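Ticket 419: sorting bench, divider tray won't sit right + mat creeping
Opened by: Domnica Ursu
Area: Zillholm, small parts room, bench 2
Status: closed, see last entry
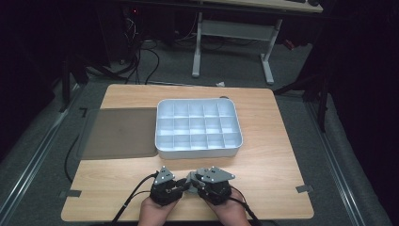 Opened Mar 12, 2023

Problem: tray moves when you drop parts in the back row. Not a lot, but enough that you miss the cell and the washer ends up on the carpet. Gray carpet, gray washers. Good luck.

Also mat keeps creeping left. Somebody squares it up in the morning, by lunch there's a gap between it and the tray and things fall in the gap.

Tray is the white 15-cell one (three rows of five). Mat is the dark gray one. Bench is the light wood table. No changes to any of those that I know of except the tray came in with the last Plutik order and the old one went to Trodton.

Priority: medium. We have 4,000 pieces to sort for the Pîrvu kits and this is slowing us down.

Entry 1 (D.U.)
Checked the obvious. Wiped underside of tray, wiped table. Tray was a bit dusty underneath, table had some kind of polish on it. Slippery. Whoever polished it, please don't. Moved a little less after wiping but still moves.

Entry 2 (D.U.)
Tried tray ON the mat instead of next to it. Doesn't slide at all, great. But then the mat isn't free for tipping parts out, and parts on bare wood roll everywhere. Went back to side by side.

Entry 3 (stores)
Is the tray warped? Had two from that order that rocked on one corner. Press down on each corner in turn and see if the opposite one lifts.

Entry 4 (D.U.)
Pressed all the corners. One lifts, back right. Tiny bit, you can get a sheet of paper under it but not a business card. So yes, warped, but I don't think its the whole story, the front doesn't rock and it still slid.

Entry 5 (stores)
Can swap it. Next delivery is a week out at least. Can you live with it till then?

Entry 6 (D.U.)
Have to. Interim fix tried today:
Four dots of the reusable putty under the tray, one per corner, fatter one at back right.
Tray pushed up snug to the right edge of the mat.
Far edges lined up so it's easy to see when something has shifted.
Loaded the back row first, then middle, then front. Empty cells at the front means your sleeve isn't dragging over full ones.
Result: sorted 7 bags. Tray stayed put. Mat still crept.

Entry 7 (D.U.)
Mat. Flipped it, other side has more grip on the wood. Was upside down this whole time maybe?? Can't tell, no label on ours. Creeps less. Not fixed.

Entry 8 (stores)
Don't use double sided tape on that table, we had to scrape the last one. If you need to tape the mat use the gray stuff and only on the left edge, it peels off clean if you do it within a day or so.

Entry 9 (D.U.)
Ok, gray tape, two short strips on the left edge of the mat, pulled them off at end of shift. Came off clean. No creep all afternoon. Gap between mat and tray stayed closed, no washers on the floor that I found.

Side note for whoever sets up next: get everything out of the tray before you move it. Carrying it half full is how the M3s got in with the M4s back in October and I am not re-sorting that again.

Entry 10 (stores)
Replacement tray arrived, same size, same 15 cells. Checked it on the flat plate, all corners down. Left it on your shelf.

Entry 11 (D.U.)
Swapped. Old one back to stores with a note on it. New one sits flat without putty, slides a tiny bit if you really shove it, fine. Keeping two small dots at the back anyway. Mat: strips on at start, off at end.

Still open but not for this ticket: the polish. Can we get the bench off the cleaning list or at least a plain damp cloth. Will raise seperately.

Closing.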